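4. Setting Up Your Restored Gondamer Soda Siphon Stand

Welcome to the fun part! You have a proper old counter siphon stand, rebuilt by Jouko Huttunen at the Kauppinen workshop, and with a bit of patience it will be fizzing by the end of the afternoon. This section covers unpacking, fitting and the first fill. Cleaning and storage are in section 5.

The Gondamer was made for café counters and has a heavier base than the home models, so please clear a good stretch of worktop before you begin. Serial numbers are stamped on the underside of the base plate. If yours is below 3,541 you have the early type with the brass collar, and a few steps differ. They are marked "early type" as we go.

4.1 Unpacking

1. Open the carton from the top and lift out the upper tray. The small parts bag is tucked under it.
2. Take out the base plate with both hands. It is the heaviest piece by far.
3. Lift out the column, the siphon head and the glass, in that order. The glass sits at the very bottom, wrapped twice.
4. Check the parts bag: 2 rubber washers, 1 collar ring, 1 dip tube, 1 Grika key. 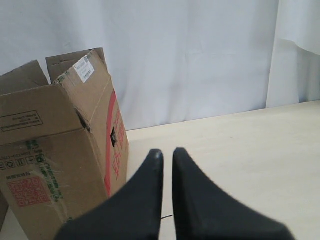 Cardboard box with its top open.

Hang on to your carton and the inner wrapping. Original glass is getting hard to find, and if you ever send the stand back for new seals it should travel in the same packing it came in.

CAUTION: Look the glass over in good daylight before going any further. A faint mould line down each side is normal on glass of this age and rather lovely, I think! A line that catches your fingernail is a crack. Do not fill cracked glass.

4.2 Fitting the column

1. Stand the base plate on a folded tea towel, felt side down.
2. Drop the column into the centre hole and turn it clockwise until the flat edge faces the front.
3. Tighten the lower nut with the Grika key. Hand tight and then a quarter turn is plenty.
4. Early type: slide the brass collar over the column before you tighten the nut. It won't go on afterwards (ask me how many times I have done this one).
5. Give the column a gentle rock. If it moves, undo the nut, wipe the thread with a dry cloth and start again.

Note: The chrome on the column has been polished but not replated. Small pits near the bottom are original. Metal polish is fine on the chrome, but keep it away from the enamel badge, where the lettering is only paint.

4.3 Fitting the head and dip tube

1. Wet both rubber washers under the cold tap.
2. Push one washer into the head, ribbed side up. Keep the other as a spare.
3. Feed the dip tube through the washer until it clicks.
4. Lower the tube into the glass, then screw the head down. It should turn smoothly all the way. If it binds, back it off and line it up again.
5. Slide the collar ring up over the shoulder of the glass and seat the whole thing in the column cradle.
6. Press the lever a few times. You want a soft spring and a clean return.

CAUTION: Never use the Grika key on the head. It gives you far more force than the old thread can take.

4.4 First fill

1. Rinse the glass with cold water and empty it.
2. Fill with cold water up to the etched line and no higher.
3. Fit one Clokix charger in the holder and screw the holder on until you hear the gas go in. It is a wonderful noise!
4. Wait 5 minutes, then rock the glass gently in its cradle.
5. Hold a tumbler under the spout and press the lever slowly.

The first glass may taste a little of rubber from the new washer. Pour it away and try the second, which should be sharp and lively and just right for a cherry soda or a lime rickey. Water straight from the fridge takes the gas much better than water from the tap, so chill a jug overnight if you have guests coming.

CAUTION: One charger per fill. Do not unscrew the head while there is gas in the glass. Hold the lever down over the sink until nothing more comes out, and only then open it.

Note: Fill with plain water only. Syrups, juice and milk go in the tumbler, never in the siphon. Sugar gets behind the valve and is a real pain to shift.

4.5 If something isn't right

Drips from the spout: the washer is upside down, or the head needs a touch more turn.
Weak fizz: the water was too warm, or the glass was filled past the line.
Lever stays down: let out all the gas, take off the head and check that the spring is sitting in its cup.
Hissing at the charger holder: leave it until the hissing stops, then refit with a new charger.

New washers should be fitted every 18 months, or sooner if they feel stiff.

Section revised 12/21/21 by Ville Riihimäki, with corrections to the early type steps.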